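Wenoma pauses module insertion cells after grip fault, publishes corrected settings

Wenoma has stopped the automatic insertion of memory modules at its Kaddale workshop and has asked all customers using the same grip program to do likewise until they have installed the corrected version. No person was injured.

The fault was found on a Sunday, during an unattended shift. The robot continued to push after a module had met the edge of its slot at a wrong angle. The force limit, which should have ended the movement, did not react. A technician noticed the rising reject numbers at 6 in the morning and pressed the emergency stop.

Wenoma then checked all 2,676 modules handled since the last software update. Of these, 46 had damage to the contact edge and were taken out of stock. No damaged module was delivered to a customer.

"The cause was in our own program," said Bronwyn Tamihana, head of engineering at Wenoma. "After the update, the force reading was set to zero at the moment when the fingers closed, and also a second time when the module touched the slot. So the robot believed it was pushing with no force at all. We should have caught this in our tests, and we are sorry for the trouble it makes for our customers."

The corrected program sets the reading to zero one time only, before the grip. It also limits the insertion force to 50 newtons and stops the arm if the module leans too far from the line of the slot. Customers can get it from their usual service contact at no charge. Until then, Wenoma asks that insertion be done by hand, and that nobody reaches into the cell to straighten a module while the arm has power.

Sorden, which supplies the program library, has reviewed the change. "We agree with the finding," said Holger Åberg, product safety manager at Sorden. "The same order of steps is used in some other programs, and we are now going through them one by one." 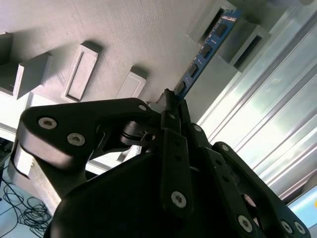

Kaddale, January - Repeat tests are running on a grey test panel with slotted blocks, where the gripper holds a blue memory module by one end and guides the other end into the slot. Each setting is tried 20 times, including starts at a wrong angle on purpose. The work is led by Sakda Wongsuwan together with Nilsuwan, the firm which maintains the cells.

Wenoma will restart its own cells one at a time - the first only after Nilsuwan has signed the test record. Customers will receive the full fault report by email.

Media contact: Jirayu Saengthong, Wenoma, Kaddale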